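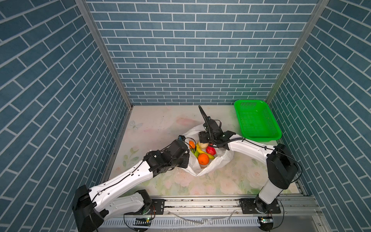
Bimanual unpacking of deformable bags: effect of wrist views on a learned policy

Settimio Russo, supervised by Theresia Zwahlen
Last updated: Fri 9 September

1. Task

The Dallotora cell has two fixed arms on a shared rail. The task is to move toy produce from a thin plastic bag into a green basket standing on the same surface. The bag has no stable shape, and its outline changes each time a gripper touches it. Earlier work in the group (Pirkoron, internal report, March) treated the bag as a static obstacle and planned around it. The present project drops that assumption and trains a single policy for both arms from teleoperated demonstrations.

The question is whether the wrist cameras contribute anything beyond the fixed workspace camera, and if so, in which phase of the task.

2. Data and training

We recorded 367 demonstrations. Both operators used the Tuominen leader arms. Episodes in which an item left the workspace were discarded before that count was made. The order of picking was left to the operator. In the first recordings one operator always began with the item nearest the left arm, and the policy trained on those alone rarely moved the right arm at all. These episodes were kept but sampled at half weight.

The network is the standard action-chunking model in the Vodevora code base, with one image encoder per camera. Proprioception is joint position only. Four variants were trained with identical seeds and schedules: fixed camera alone, fixed plus left wrist, fixed plus right wrist, and all views. Checkpoints were saved every 1,000 steps, and the last one was evaluated in each case. No checkpoint selection was done on the robot.

3. Results

The fixed-camera variant approached the bag reliably but often closed the gripper on plastic when an item lay under a fold. Adding either wrist view reduced this error. The variant with all views made it least often, though it was slower to commit to a first grasp and sometimes hovered until the trial timed out.

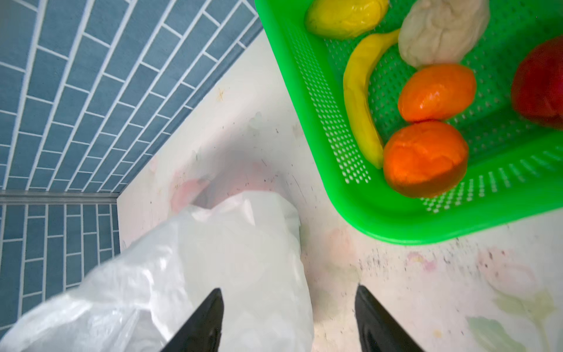 Placement errors were the second largest group of failures. The policy has to release an item over the basket without disturbing what is already in it. In a wrist view such as this one, the banana runs along the perforated left wall, the two orange pieces press together near the rounded corner, and open floor remains between them and the dark red fruit. The variants with a wrist view tended to release over open floor of this kind. The fixed-camera variant released near the same point every time, and later items rolled off the pile. We did not test whether moving the basket between trials would remove the difference.

4. Limitations

All trials used one type of bag and one set of toy items. The wall panels and floor covering were never changed, so the encoders may have learned the background. Operator identity is confounded with recording date. Gripper force was not logged, which rules out a proper analysis of the grasps that caught plastic.

A follow-up should randomize the floor covering first. The training configurations are in the project repository under the variant names used in section 2.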